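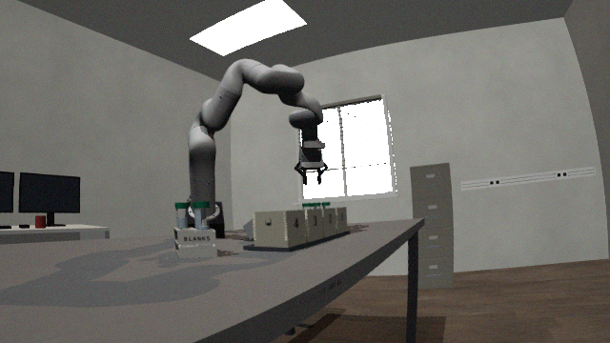
Sisitz Press Announces New Book on the Names of Salt Towns

22 October 2021
By Benjie Lagman

Sisitz Press will publish "Salt in the Name," a study of how towns, rivers and roads came to be named for salt. The book covers 200 place names in Europe and the Middle East and traces each one back to the oldest written form the author could find.

The author is Benjie Lagman, who has written on old place names for the Flilaleck Review. The new book grew out of two articles printed there, both of which have been rewritten. It has 14 chapters, each on one language or group of related languages, and an index of early spellings.

Some of the names are easy to read. Salzburg is "salt fortress" in German, and the Via Salaria, the old Roman road running northeast from Rome, takes its name from the Latin word "sal." Others have long been argued over. Halle and Hallstatt both stand near old salt works, and many writers have linked "hall" to a Celtic word for salt. The book sets out the case for that reading and the case against it – the sound change is hard to explain if the name passed straight from Celtic into German – and leaves the matter open.

A long chapter deals with the English towns ending in "-wich." Droitwich, Nantwich, Middlewich and Northwich all made salt from brine, and it is often said that "wich" meant a salt works. Lagman follows the ending back to Old English "wic," a loan from Latin "vicus," which could be a village, a farm or a trading place. The link with salt came later, and only in some districts. Norwich and Ipswich have the same ending and no brine.
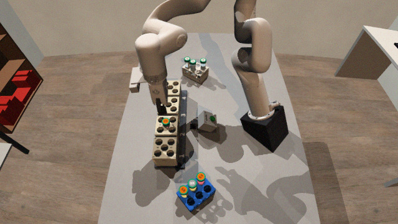

Does the word "salary" come from Roman soldiers being paid in salt?

There is no ancient text that says so plainly. "Salary" does come from Latin "salarium," and that word is built on "sal." Pliny the Elder connects the two in his "Natural History," but he does not say that soldiers were handed salt as wages. The book gives the passage in Latin with a new translation.

Readers do not need Latin or Greek to use the book. Every quotation is translated, and words from Hebrew, Arabic and Greek are given in Roman letters as well as in their own scripts. A table at the back lists about 125 spellings taken from early charters and printed maps.

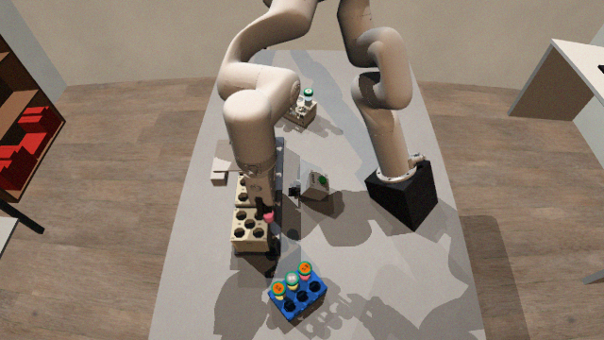
PLORIK, November – Lagman will give a talk on the "-wich" names at the Cordero Reading Room in Plorik to mark publication. Admission is free, and copies of the book will be on sale at the door. The talk will be followed by questions. Readers who know of an early spelling missing from the table are asked to bring a note of the source, with the page number if they have it.

Review copies may be requested from the Sisitz Press publicity desk.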